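The Nunance Quilted Bedspread by Momstead

If you have ever pulled a bedspread out of the dryer and found the filling bunched up in one sad corner, you'll know why we fuss so much over stitching. The Nunance is our everyday spread, light enough for summer naps and happy under a heavier blanket once September comes.
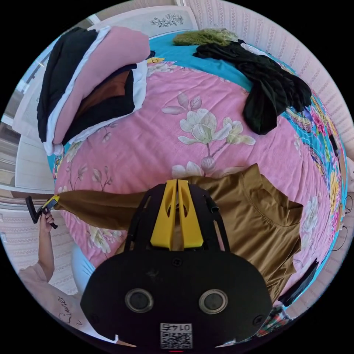
Brown long-sleeved shirt on a pink floral spread

The top is cotton, washed before sewing so it feels soft from the first night (mine went straight on the bed!). We also sell it plain, but the big flowers are what people write to us for.
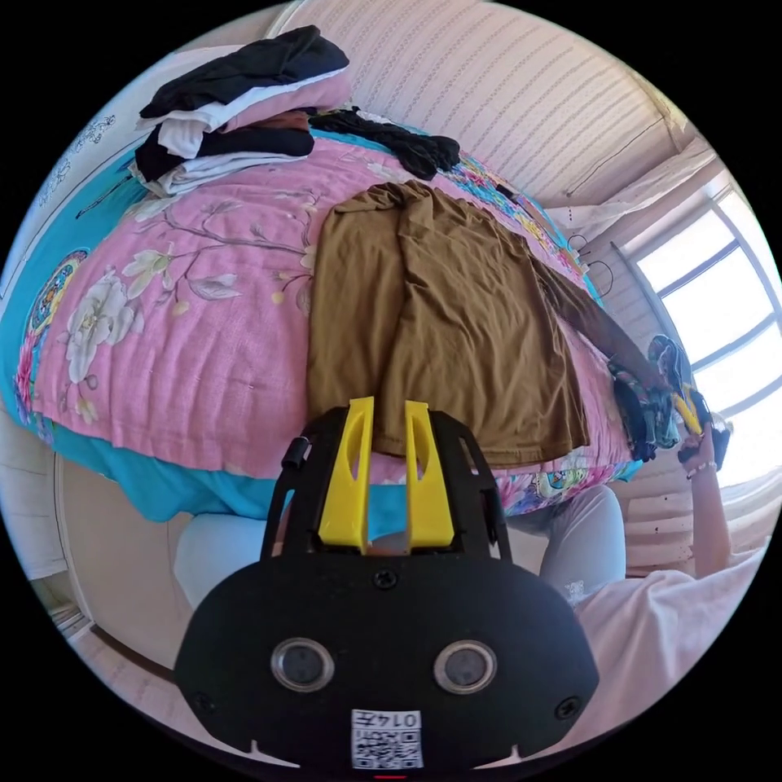 Reiko Sasaki

I've looked after bedding at Momstead for 11 years, and I still iron every sample myself. Wash yours at 90 degrees Fahrenheit with a mild soap, and skip the softener. Line drying is lovely if you have the space.

Fits queen and king beds. Width 100 inches, length 90 inches. Pillow shams are sold separately.

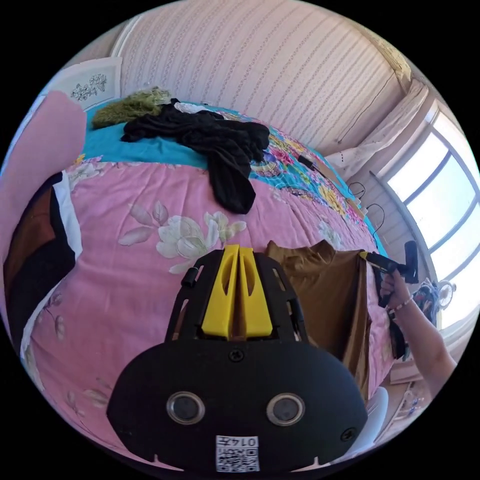 Pink bedspread with a turquoise flowered sheet

Bright sheets go with it beautifully, and so do plain ones from our Gondis range. Coman pillowcases will be back in stock soon, I promise. 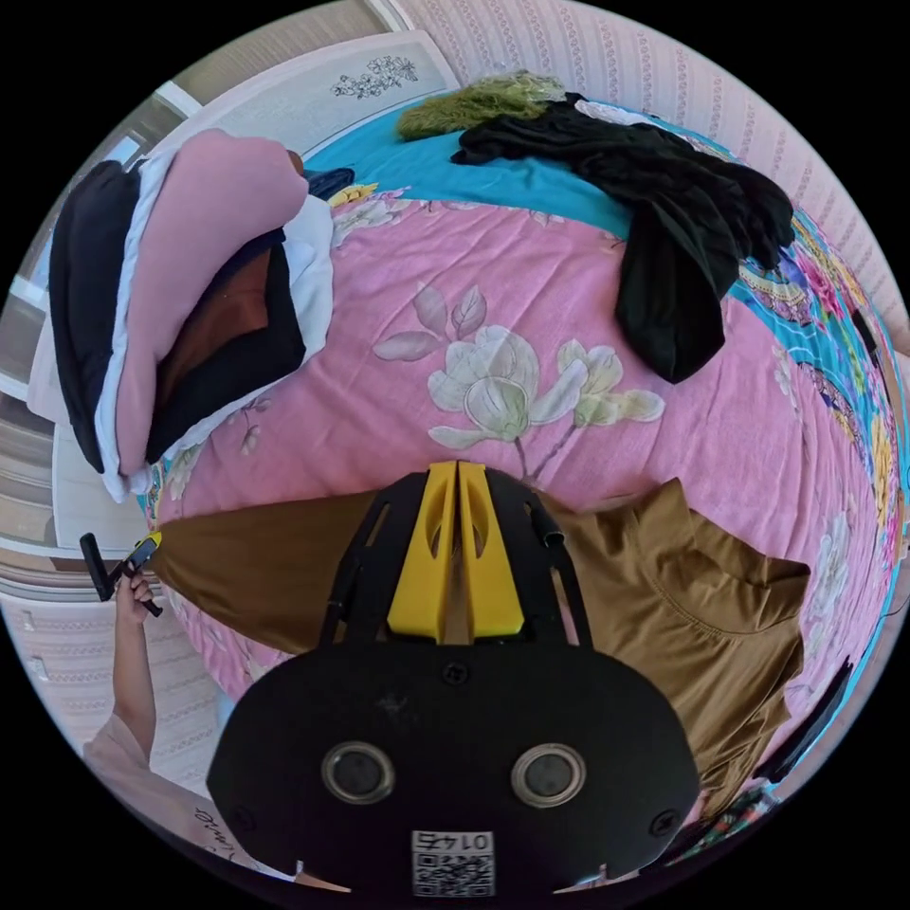
Momstead, 8th March

We have 1,000 spreads ready to go out in the spring batch. Orders ship folded in a cotton bag, and returns are free if it hasn't been washed.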